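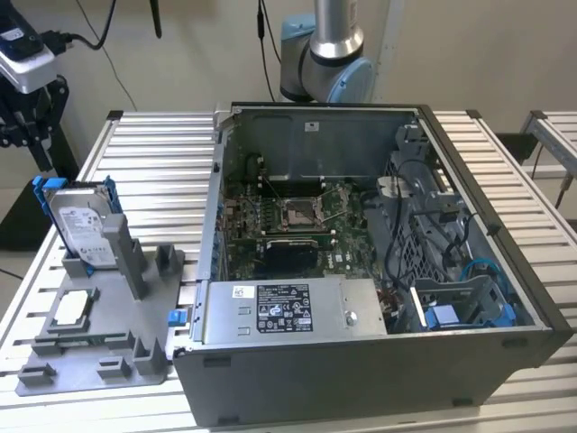 One reader from the Sotska depot writes that the refurbishment notes in the last issue began at the wrong end, with the drive, and asks why the processor is not dealt with first. The order is a fair point and the bench procedure has been amended as follows.

Towers are now laid on their side with the side panel off before any part is logged. The processor comes out early and goes into the recess of the fixture tray, heat spreader upwards. The retention lever is closed again over the empty socket. A socket left open collects dust and dropped screws, and bent contacts accounted for most of the boards rejected at Brorkholm in the spring.

The 3.5-inch drive is lifted out in its blue carrier and stood upright in the upper slot of the tray. Leave it in the carrier until the serial number has been entered in Idoson. Carriers removed too early tend to be matched to the wrong chassis, and replacements are slow to arrive from Kubíček.

The graphics card and power supply stay in place at this stage. Check the specification label on the supply against the job sheet and note any difference in rated output. SATA cables are left attached at the board end and tucked clear of the drive cage.

Brorkholm processed 1,920 towers up to the end of November, of which 189 were stripped for parts. Sites still using the old sheet should discard it. The new one is filed in Idoson under bench procedures, and corrections can be sent to the workshop desk before noon.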